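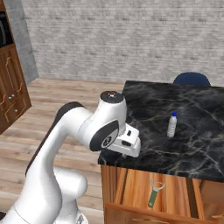 Two coats were enough on our island, Keegan Tremblay wrote in May, and the third one dried to a gray haze that took an afternoon to get off. The coat limit in step 8 now applies to all polished marble.

4. Sealing the Countertop

Applies to Jirholm Stone Sealer on polished or honed marble. For granite and limestone, see Section 5. Do not use this product on quartz composite or laminate.

4.1 Before You Start

CAUTION: The sealer gives off vapor until it is dry. Open a window or run the range hood on an outside vent. Put out pilot lights and keep the cooktop off.

CAUTION: Do not clean marble with vinegar, lemon juice or any descaler. Acid dulls the polish, and sealing over a dull spot will not restore it.

Water test: place a teaspoon of water on the stone, wait ten minutes and wipe. If the spot is darker than the stone next to it, the surface needs sealing. On black marble the change is hard to see – check at a low angle with a flashlight.

4.2 Applying the Sealer

1. Clear the countertop and wash it with the Jirholm neutral cleaner (part 181) and warm water. Rinse twice.

2. Let the stone dry overnight. Seams and the area next to the sink dry last.

3. Mask any metal trim, unfinished wood and the sink rim.

4. Shake the can and pour 200 ml into a shallow tray. Do not pour directly onto the stone.

5. Test a hidden area first, such as the underside of the overhang. Let it dry fully before judging the color.

6. Apply a thin, even coat with the foam pad. Work in sections no wider than your reach, and overlap each pass slightly. Include the front edge.

7. Wait five minutes, then wipe off all remaining liquid with a dry cotton cloth. Change cloths when one starts to drag.

8. After 2 hours, repeat the water test. If the spot still darkens, apply a second coat as in steps 6 and 7. Do not apply a third coat to polished marble.

Note: Return unused sealer from the tray to a waste container. Never pour it back into the can.

4.3 Curing

Keep the surface dry for 24 hours. Light use is possible after that, but oil, wine and coffee should be wiped up at once for the first 3 days.

4.4 Removing Haze

Haze is sealer that dried on the surface. Dampen a cloth with fresh sealer, rub the area for one minute and buff dry right away. If the haze remains, use the Vukidico residue remover and start again from step 1.

CAUTION: Do not use a scouring pad or a razor blade on polished stone.

Lay used cloths flat outdoors to dry before disposal – crumpled cloths can heat up and catch fire.

This site uses cookies to remember your language and region. Accept all | Manage settings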